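4.2 Washbasins as short-term surfaces

The second set of sessions took place in the Vulanwood showroom, where vanities stand on open floor and arent plumbed in. 20 sessions, 4 of them dropped (notes incomplete). We wanted to know where small packaged items end up when the only furniture at hand is a basin – rim, bowl, floor, or back in the person's hand. Coding as in 4.1, same two coders, Pasaribu and Ong. Disagreements settled by talking it over, no third coder this time.

Packets and bottles behaved differently. Bottles went to the floor or onto a flat rim. Packets mostly went into the bowl, or were held over it for a while first. We code the second case as "hover" and count it separately from placement. Total of 274 handling events, hover included. Narrow rims got almost nothing, same as in the Harahap bathrooms, though there people had shelves too and used them heavily.

Floor use was higher then expected. Items set down beside a vanity tended to stay beside it until the end of the session, even with a table in the room. Distance may matter here, we did not measure it. Figure 6 shows a packet held over an oval bowl, with a bottle and a snack bag on the floor next to the vanity.

Figure 6. Crinkled packet apparently held above the basin; bottle and snack bag at floor level, right of the vanity. 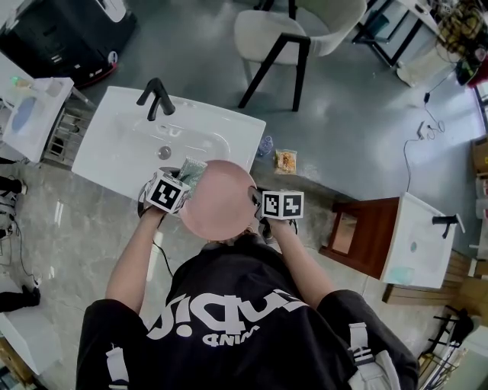
Zahira Gunawan, commenting on the draft, objected that "hover" and placement should be one category, as a packet over the bowl is already using the bowl, and asked for the totals to be given both ways.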